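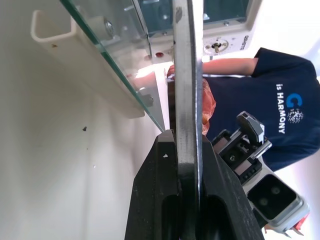 Two grippers, a steel bar and a person reaching in beside a glass shelf and a Gorenje appliance.

The question put to me most often by people who buy equipment is whether robots can do chores yet. The question is badly formed. A chore is a chain of small tasks, and the useful number is how often the whole chain finishes without a hand on it.

Take a bar like the one above. Closing two fingers on a rigid metal bar is an old problem with good solutions. The bar doesn't deform, it has parallel faces or something close enough, and a parallel grip tolerates a few millimeters of error. If the market were made of steel bars, the case for household robots would have been settled years ago.

Kitchens contain other things. Glass edges are hard for depth cameras, which tend to report the wall behind the glass. Thin, crinkled, translucent material is worse: it has no fixed shape to plan against, and it changes shape when touched. A person reaching across the work area adds a third difficulty, that of knowing when to stop. Each of these has been handled in published work. Very few systems handle all of them on the same afternoon in a room they were not tuned for.

Wenjie Zheng, who ran the evaluation bench at Harnlow until December, logged 700 trials of a two-arm tidying routine. The routine had several stages, and each stage taken alone looked respectable. End to end, with no intervention, 53 percent finished. Most of the failures came at the handoff between arms, where a small slip in the first grip became a large error in the second. Hendov, which supplied the arms, quoted the single-stage rates in its brochure. Those rates were correct. A buyer reading them would still have drawn the wrong conclusion.

The shop floor is further along, for dull reasons. Parts arrive in a known orientation. Lighting is fixed. Fixtures absorb error that the robot would otherwise have to sense. The Nandell line runs 3 shifts on machine tending with arms no cleverer than the ones in the Harnlow trials, and the engineering effort went into trays and stops. A home has no trays and stops, and few owners would accept them.

My view is that household robots are at present supervised machines. They can do useful work with a person in the room who is willing to reach in. That has value for someone with limited strength or reach, and it should be priced and sold on those terms. It doesn't replace the person.

I would ask vendors for one figure: completed chores out of 100, in a kitchen the vendor has not seen before, with every touch by a person counted as a failure. Yan has agreed to publish it for its next release. The others I asked sent videos.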